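March 22, 2021
Two-arm bench, Drovport room

Left gripper has been closing off-centre again. Aurora noticed it before I did and was very gracious about it, in that she only mentioned it twice.

Took the fingers off and found one mounting screw a quarter turn loose and its neighbour tight enough for both of them. Cleaned the faces, refitted, 2 mm hex key, a dab of the blue stuff on each thread. Re-zeroed with the jaws shut on the gauge block. Log says 1,255 cycles since the last re-zero, and I'd have guessed half that.

Cable loop on the left arm: Lợi Quan wants it tied back. I tied it back in the autumn and it pulled the connector out at full reach, so it stays slack until somebody finds me a longer one. Clamps on both bases nipped up.

Ran the pair at 60 per cent speed afterwards, jaws open, over the usual cup and plate. No complaints from the controller — none it was prepared to put in writing, anyway.

Both arms over the bench, brown cup and light blue dish between them:
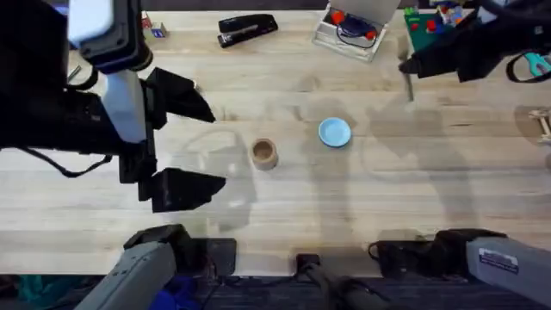
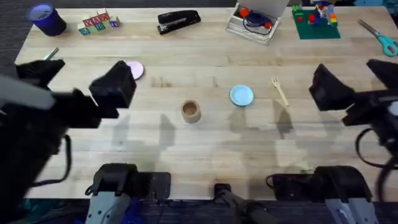

Still to do
Order 4 spare finger screws (Hosik, same as before).
Ask Thịnh Giáp where the torque driver went. It was signed out in June and the signature is a squiggle.
Repeat the zero check cold, before Lurdes starts her runs.
Write the new offset on the label this time.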